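Soils and Building Earth, Week 2
Reading the ground before you build with it

Notes to go with the Elgate lecture. Bring these to the practical, along with a jar that has a tight lid and a spoon you don't mind ruining.

Last week we got as far as what soil is made of: sand, silt, clay, some organic matter, air and water. This week is my favorite in the whole course, because we get to ask what those parts do once people start stacking them up and living inside them. Earth walls are everywhere once you begin looking, and the people who built them knew their soil extremely well without ever owning a sieve.

Start with grain size. Sand runs from 2 millimeters down to a size you can only just make out by eye. Silt is finer and feels like flour. Clay is finer again, and its particles are flat, like tiny plates. That flatness matters more than anything else on this page! Water slips in between the plates and lets them slide, so wet clay can be shaped. When the water leaves, the plates pull together and grip. Sand does none of this. A pile of pure sand falls apart as soon as it dries, and a wall of pure clay shrinks and cracks all over.

So the builder wants a mix: sand to carry the load and keep the shrinkage down, clay to hold the sand in place. How much of each depends on the type of clay, which is why recipes copied from another region so often fail. Ximena Gallardo's chapter on the Navarrete farmhouses (in the reader, please do read it before the practical) has a lovely section on this. Two villages an easy walk apart used quite different mixes, and each one was right for its own ground.

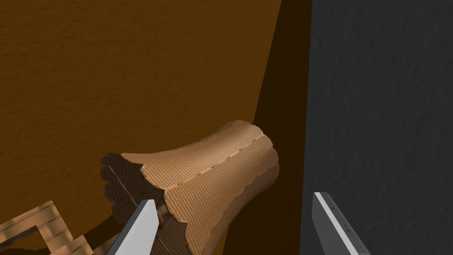 Color comes up every year, so let's deal with it now. Reds, oranges and yellows come mostly from iron. Hematite gives the reds, goethite the yellows and many of the browns, and you need surprisingly little of either to tint a whole hillside. Dark brown to black near the surface usually means organic matter, and you don't want that in a wall (it rots, it holds water, and things grow out of it). Gray or bluish patches lower down tell you the soil has spent long periods waterlogged. What color won't tell you is how much clay you have. A bright red soil can be nearly all sand. Test it.

The jar test
Fill your jar a third full with crumbled soil, stones and roots picked out. Add water almost to the top and a pinch of salt, then shake hard and set it down. Sand drops first, in a minute or so. Silt takes a few hours. Clay can take a day or more, so leave the jar where it won't get bumped. Mark each layer on the glass with a pen. Expect fuzzy boundaries, and remember that clay settles fluffy and looks like more than it is.

The ribbon test
Wet a small handful, knead it until it's like putty, and squeeze it out between thumb and finger. Sandy soil breaks right away. A good clay soil makes a long ribbon that hangs there under its own weight. I love this one, you can do it in a field with a water bottle and feel like an expert.

Plasters
An earth plaster is the same idea in thinner coats. The base coat can be coarse and usually has chopped straw in it. The finish coat is sieved fine and troweled on thin. Eamon Keane's trial panels at Kistville are worth knowing about: he put up 39 of them, changing only the sand, and the ones with a good spread of grain sizes cracked least. Small grains fill the gaps between big ones, so there is less for the clay to do.

Rain is the old enemy, of course. Wide eaves and a stone footing do more for an earth wall than any additive, and we'll spend most of next week on that.

For the practical
Collect two soils from different places, dug from below the dark top layer. Label the bags. Run both tests on each and write down what you felt as well as what you measured.

Reading: Gallardo, chapter on Navarrete. Keane's panel notes are optional, but the crack drawings are wonderful.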